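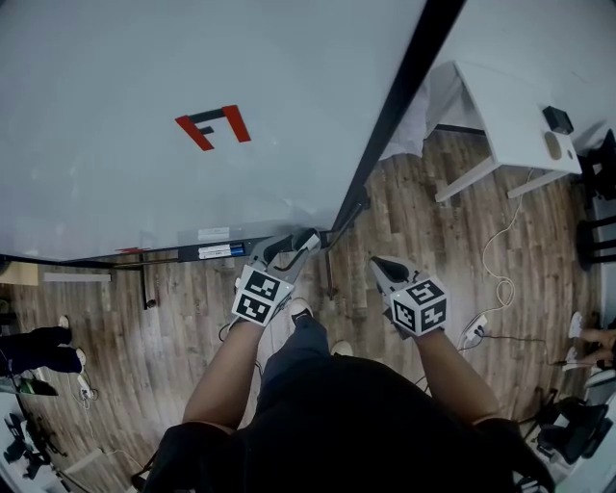
下の枠に付いたままのラベルと、盤面の赤黒テープ

大型自立ボードのテープ跡・ラベル・映り込み、みなさんどうしてますか

1：ゆうなぎ 2021年3月14日
語学教室に使っている部屋で、大きい自立式のボードを譲ってもらいました。メーカーはFlestettiというところだそうです(譲ってくれた人の話なので、型番まではわからず)。
で、困っているのが三つほど。

まず盤面の真ん中あたりのテープ。赤で括弧みたいな形、上に黒の短いの、内側にも黒がちょこんと貼ってあって、ぱっと見なにかの文字みたいなんですよ。前に使っていた人の目印らしいのですが意味は不明。はがしたいけど跡が残りそうで怖いです。
次に下の枠のバーコード付きラベル。隣に小さい青いのも付いてます。
最後に脚。先が小さい丸い足で、うちの床は板張りなので、動かすたびにひやひやします。
同じようなのを使っている方、いたら教えてください〜

2：まるた
テープはドライヤーで温めてゆっくり。以上。
ビニールテープなら古くてもだいたいいけます。布テープだったらご愁傷さま。

3：えんぴつ工房
>>2
ドライヤー、私は反対です。うちは熱をかけすぎて表面にうっすらムラが出ました。ホワイトボードって面の素材がいろいろで、ホーローなら平気でも、安い塗装のやつは弱いんですよね。まず端っこで試してから!
私はGomovのシールはがしを使ってます。端に少し垂らして待って、プラスチックのカードでそーっと。匂いはきついので窓は開けてください。

4：まるた
>>3
それは当てすぎでは……。手で触って「あったかいな」くらいで止めれば何も起きませんて。むしろ溶剤のほうがマーカーの消えが悪くなることあるよ。うちのがそうだった。

5：えんぴつ工房
>>4
拭き残しだと思いますよ、それ。あとで水拭き、乾拭きまでやれば普通に消えます。13年使ってる板でも大丈夫でした。

6：kotatsu_mikan
横からすみません、ラベルは残しておく派です。
部品を注文するときに品番を聞かれるんですよ。私はきれいにはがして捨てちゃって、あとで脚のネジが一本なくなったとき、どれを頼めばいいかさっぱりで(泣)。写真を撮っておけばいいんでしょうけど、その写真がまたどこかへ行くんですよね。
枠の下のほうなら書くとき邪魔にならないし、私ならそのままです。

7：ゆうなぎ
みなさんありがとうございます!
ラベルは残すことにします。たしかに生徒さんは誰も見てない(笑)。
ラベルの左上、枠のすぐ上にも細長い白いシールがあって、そっちは盤面に貼ってあるので気になってます。白に白なので遠目にはわからないんですけどね。

ついでにもう一つ。天井の照明がけっこう映り込むんです。昼はいいのに、夜のクラスだと席によって字が読めないと言われて。

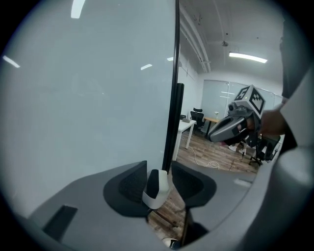
盤面に天井の照明が映っているところ。右の黒いのが支柱です

8：まるた
うわ、結構光ってるな。
というかこれ、ほんとにホワイトボード? 2枚目はガラスっぽく見えるんだけど。もしガラスならドライヤーの話は忘れて、テープは普通にスクレーパーでいける。

9：えんぴつ工房
>>8
光の当たり方じゃないですか? 1枚目は普通の白い板に見えますけど。つやのあるホーローも夜はこんなふうになります。
ガラスかどうかわからないうちにスクレーパーは絶対だめ。塗装面だったら一発で傷です。
磁石はつきます? 叩いた音は?

10：ゆうなぎ
磁石、まだ持ってきてなくて……。手ざわりはひんやりつるつるです。今度確かめてきます!

11：トタン
磁石がつく=ガラスではない、とは言えないので注意。裏に鋼板が入ってるガラスボードもある。横から縁の厚みを見るのが早いけど、枠があると見えにくいか。

映り込みは素材より角度。うちは上端をほんの少し手前に倒せるスタンドで、それだけでだいぶ減った。固定式なら、ボードの位置を照明の列からずらす。生徒の席に座って、一番ひどいところを見つけてから動かすのがコツ。うちは30分かけてあちこち座ってみて、結局は最初の場所から斜めに少し振っただけで済んだ。

12：kotatsu_mikan
>>11
斜め、いいですね。ただ端の席の人が見づらくなりませんか? うちでやったら窓側から苦情が出て元に戻しました。照明を一列消したほうが早かったです。手元がちょっと暗いですけど。

13：トタン
>>12
部屋の幅によるね。横に広い部屋だと厳しいかも。一列消すのは私はあまり好きじゃない、夜だと眠くなる人が出るので。

14：Kazimiera Pawlak
はじめまして。日本語の教室を手伝っています。
脚のことですが、私はフェルトを貼りました。Zastthorpeという店で一袋200円でした。丸い足なら丸いフェルトがちょうどいいです。でも、ほこりをたくさん集めますから、ときどき交換が必要です。
Zalewskaのゴムのキャップも使いましたが、床に黒い線がつきました。白い床の人は気をつけてください。

15：まるた
>>14
ゴムは色移りするんだよなあ。板の床ならフェルト一択。
ただし滑るから、書くとき板ごと逃げるぞ。強く書く先生は要注意。

16：えんぴつ工房
フェルトは薄いやつにすれば、そこまで滑りませんよ。あと、一か所だけ貼ると傾くので全部の足に。
テープのほうはどうなりましたか?

17：ゆうなぎ
みなさん詳しすぎます……! 助かります。
フェルトはさっそく買いに行きます。Kazimieraさん、ありがとうございます。
テープは、素材がはっきりするまで触らないことにしました。前の持ち主にも聞いてみたのですが「去年の10月にはもう貼ってあった」とのこと。じゃあ誰が貼ったの(笑)

18：まるた
半年近く経ってるなら糊は覚悟したほうがいいな。端っこをちょっとめくって、糸を引くようならドライヤー。

19：えんぴつ工房
だからドライヤーは素材がわかってからですって!
似た話は過去スレの381にもあって、そちらは塗装面でした。私が言ってるムラの写真も貼ってあるので、よかったら見てください。

20：kotatsu_mikan
またこの二人が(笑)
ゆうなぎさん、磁石と縁の厚み、わかったら書き込んでください。うちにも同じようなテープが残ってるので結果が気になります。

21：ゆうなぎ
了解です。次の教室の日に磁石を持っていきます。細長いシールのほうも、ついでに爪でちょっとだけ様子を見てみますね。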